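Wavidero Community Hall - Play Room and Kitchen Corner
Monthly safety checklist with comments

Date of check: August 5, 2025
Checked by: Mariama Dogbe
Comments read by: Mawuli Arthur
Form number: 2312

Please write OK, Repair or Remove for each point. If you write Repair, add a comment, also when the problem is small.

1. Doors and exits
Main door opens fully from inside: OK
Side door to the garden: Repair
Comment: The door closes, but one must lift the handle a little. A child of five cannot do this. I put oil on the hinge and it did not help much. Mawuli, please ask Esfahani if they can come before the summer group starts.
Exit sign lights up when tested: OK

2. Floor and mats
Floor dry and without holes: OK
Edges of mats flat: Repair
Comment: The mat near the window curls up at one corner. I turned it over for now. The tape we bought last time is finished.

3. Electricity
Covers on all low sockets: OK
Cables out of reach: OK
Heater switched off at the wall: OK
Comment: The heater was on at the wall again when I arrived, I switched it off. It should stay off until October.

4. Toys and throwing things
No cracks, no sharp edges, no loose parts: OK, see comments
Comment: I pass a finger along every rim, because a small split in plastic is easier to feel than to see. The Skello building blocks are good, only one has tooth marks and I put it in the bin. The soft balls are clean.

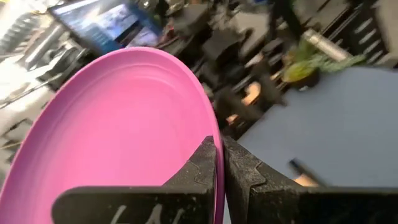 Point 4: pink flying disc, inner side with the raised ring.

Flying discs are for outside only. Please remind the Tuesday parents in a friendly way - the lamp cover has already suffered.
Toy box lid stays open without being held: Remove
Comment: The support is too weak and the lid falls on fingers. I took the lid off completely. The box can be used without it.

5. Kitchen corner
Knives in the locked drawer: OK
Fridge temperature written down each day: Repair
Comment: 11 days have no number in the July list. The fridge itself is cold enough.
Kettle cable short and at the back: OK
Plates and cups without chips: OK
Comment: Please do not put plastic plates in the microwave, also when only for a short time. We have no paper that says they are suitable for it.

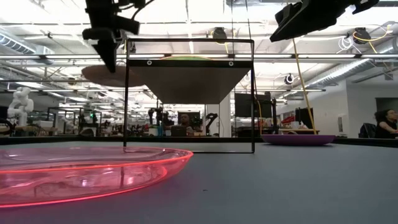 Point 5: translucent pink plate with raised rim, on the grey table top.

Cleaning liquids on the high shelf: OK
Comment: There is a bottle without label. I did not open it. It is now in the office, and who knows what it is should tell me.

6. First aid and fire
First aid box complete: Repair
Comment: Small plasters are missing. Burn gel is there and in date.
Extinguisher seal not broken: OK
Fire blanket reachable: OK
Room limit notice on the wall (71 persons): OK, but the paper is yellow

7. Open from the last check
Ukum has sent the offer for the new window locks, the price is 800 with fitting. I find this fair. Mawuli should decide.
The loose coat hook is repaired.

Signed: M. Dogbe
Reply from M. Arthur: Window locks agreed. I will telephone Esfahani for the garden door and buy tape and plasters on the same trip.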